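Student Robotics Deserves Regular Class Time

At Sorine, the robotics program meets as a club, after the last class and for no credit. The school should change that before the next enrollment period.

In November, 112 students applied for places in a group that two teachers supervise. Tarek Tawfik, who leads the Iltuso project, has asked for six hours a week in the regular schedule. His request is reasonable. Students who ride the late bus cannot stay until evening, and the present arrangement leaves them out.

Some parents argue that competition results should come first. Anastasia Panagiotou has answered that a team learns more from a cable routed badly and routed again than from a trophy – and the school's own course goals support her. Work with two arms at one table calls for patience, written records and shared decisions. These are classroom subjects and should be graded as such. 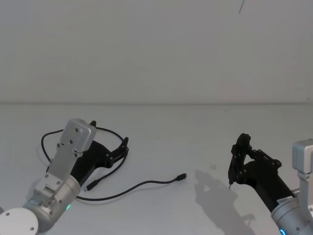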